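2026-06-25
Home learning notebook, mapping table, Hondbridge

Writing this up at the kitchen bench while the potatoes are on, so forgive the handwriting, and if I wander off in the middle it is probably because something boiled over.

We finally did the whole creek loop on paces. I know we said we would start with the hall garden and work up to it, and that was a sensible plan, but the older ones had been asking since the first map session and the weather was dry and I am weak. So off we went down the Prosgate end with clipboards, pencils on strings, the two compasses that still agree with each other, and far too many snacks.

Before anybody was allowed near the creek we did the calibrating. I laid the tape along the straight bit of path beside the oval, 34 metres from the bollard to the drain cover, and everyone walked it there and back at what I kept calling their ordinary walk. You would not believe how hard it is to get a child to walk ordinarily once you have asked for it. We had marching, we had tiptoes, we had one enormous lunge after another. In the end I let them chat to each other while they did it and the numbers settled down beautifully. I'd do it that way from the start next time, and write the results straight onto the back of each clipboard, not onto the loose sheet, which went in a puddle.

The idea I wanted them to get hold of was that a pace is a perfectly good unit as long as you know whose it is. I had a little speech ready for this. I didn't need it! Two of them compared the same stretch, got quite different answers, had a proper argument about who was wrong, and then worked out between them that they could both be right. I stood there holding the tape and kept my mouth shut, which anyone reading this will know does not come naturally.

The loop itself came to 3,013 of my paces, bollard to bollard, going by the footbridge and not the stepping stones. I'm recording mine as the reference one for now because I was the only person who walked it without stopping to look at a duck. We used pebbles to keep track, one moved from the left pocket to the right at each hundred, and that worked well except for the jackets with only one pocket. For those, a knot in a piece of wool. The wool is a bit slow with cold fingers but it doesn't fall out when you climb a fence.

Bearings were shakier. We took one at every bend we thought worth calling a bend, and there was a good deal of debate over that. I had them stand still, hold the compass flat at the belly button, pick a tree and then read. The reading was fine. The remembering to write down which bend it belonged to was not, and when we got back to the hall to draw it up, the creek on one sheet crossed over itself like a shoelace. We kept that sheet. I'd like to put it up next to the Council map and let them find where it went wrong.

Drawing up took the rest of the morning. Scale is the part that makes faces fall, so I had squared paper out and we agreed on one square for every stretch between pebbles, and nobody had to divide anything unless they wanted to. One of the big ones did want to and went off to a corner with the calculator and turned the lot into metres, quite happily. The gap at the end, between where the line finished and where it had started, was smaller than I expected on most of them and I made rather a fuss about it. Surveyors have a name for that gap, closing error, and the children love having a proper name for a mistake.

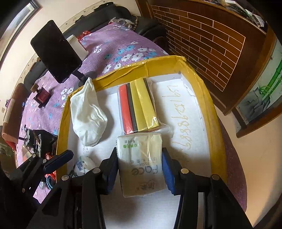 Zakhar Melnychuk went through the sheets after lunch and has asked me to put down that the gap should be shared out round the whole loop, a bit at every bend, and not just patched up at the last one with a wiggly line. He reckons the little ones could do it with tracing paper, sliding it along as they go. He would also like it noted that the slope up from the footbridge shortens everybody's pace, that he said so before we left, and that we ought to calibrate on a hill as well as on the flat.

Well, he did say so, and I've underlined it. I had a quick try on the ramp behind the hall with three of the children who were still waiting to be picked up, and their paces did shorten going up, though coming down was all over the place because coming down turned into a race. Needs doing again with calmer legs. I do like the tracing paper idea. There's half a roll in the tall cupboard, under the felt.

Bits and pieces for whoever takes the next session:

The Birnano compass sticks. Tap it, or leave it home. I've tied red wool to it so it doesn't get handed out by accident again.

Groups of 4 were better than groups of 6. With six there's always somebody with no job, and a child with no job on a creek bank will find one. In fours we had a walker, a pebble person, a compass and a writer, and they swapped at the footbridge.

Pencils, please, never the gel pens.

Mrs Polishchuk is happy for us to cut along the back of her paddock if we shut both gates and wave at the house. I'd like to use it to add the old orchard to the map, as a second loop hanging off the first one, but I want to walk it on my own before I take anyone.

I'm also wondering about doing the same loop in October when the growth is up, and seeing if the maps still make sense to someone who wasn't there for the making of them. We could swap sheets and have each group follow another group's. Slightly nervous about the shoelace one.

Still to do: copy the calibration numbers from the wet sheet before the ink goes altogether. Ask about the long tape. Potatoes.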